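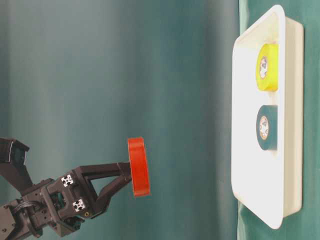

Caderno de bancada, projeto Ledum
6 de novembro de 2023
Leitura: 2 min

Este site utiliza cookies para melhorar a sua experiência. Aceitar | Gerir preferências

Continuamos com a tarefa das fitas adesivas e o tabuleiro branco. O conjunto Dotine tem agora 1.002 episódios gravados, dos quais 387 são desta tarefa. O objetivo de abril era outro, mas com as caixas pequenas a política aprendia a empurrar e não a agarrar, e então mudámos para os rolos.

Configuração de hoje: rolos vermelho, amarelo e verde escuro. A pinça agarra o rolo pela borda, de modo que ele fica em pé entre os dedos. Quando o operador agarra demasiado para o centro, o rolo roda ao ser largado e cai deitado. Estes episódios guardo com a etiqueta "deitado", não apago.

Descartados: 9. Em 7 deles o operador parou a meio para corrigir a posição da mão e ficou uma pausa longa, que o modelo depois imita. Nos outros dois a gravação começou tarde.

Dúvida sobre o rolo verde. A cor é muito parecida com a da mesa e receio que a segmentação o perca quando está fora do tabuleiro. Dentro do tabuleiro branco o contraste é bom. Proponho gravar uma série só com o verde a partir da mesa, antes de treinar de novo.

O tabuleiro reflete muita luz e o fundo dele sai quase branco puro. Baixei a exposição um ponto na configuração Sheikh, a partir do episódio seguinte. Quem fizer a limpeza dos dados deve ter isto em atenção, porque os dois grupos não têm o mesmo brilho.

Por fazer:
- variar a posição do tabuleiro, até agora esteve sempre do mesmo lado
- escrever a instrução de texto em duas formas ("põe o rolo no tabuleiro" e "arruma a fita")
- enviar os episódios deitados para a Dundard, em pasta separada
- rever o cabo do braço antes da próxima sessão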